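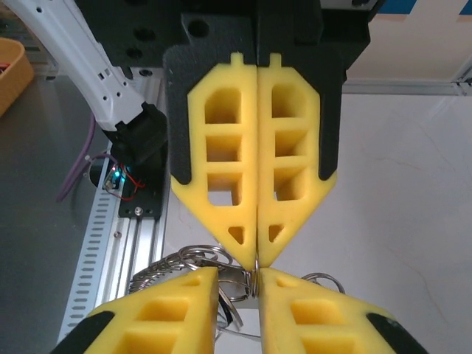 So I've been learning to bake sourdough again. Long-time readers will remember my first go, which ended with a starter the colour of a wet footpath and me buying rolls from the servo for a month. This time I've got Yareli Tlapale from up the road on my side (she gave me a jar of hers, labelled Gurska in texta) and it's going heaps better!

I'm doing the same loaf over and over until it behaves. 325 grams of water, a bit of wholemeal, salt, and then folds every 30 minutes while I potter about pretending to tidy the kitchen. Our place is freezing in winter, so the dough sits on top of the hot water cupboard with a tea towel over it, and last week I forgot it there until bedtime. Baked it anyway. Flat as a thong, but the flavour was gorgeous and we had the lot with vegemite before anyone could complain.

The flour is from the co-op in Jutavville, which I only get to when I'm doing the big shop, and their hours are a mystery to me. I drove over 68 kilometres for a bag once and found the door locked. I had a sausage roll in the car park and drove home again, sulking. 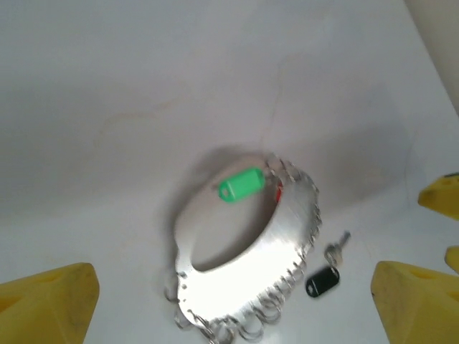

Key ring holder, in the middle of a white tabletop.

Next up is a fruit loaf. Yareli reckons you soak the sultanas in tea overnight, my mum always used orange juice, and I'm leaning towards tea because we're out of oranges. If you've got a favourite, pop it in the comments. I want it sorted by October, when my sister's mob come to stay and eat everything in the house.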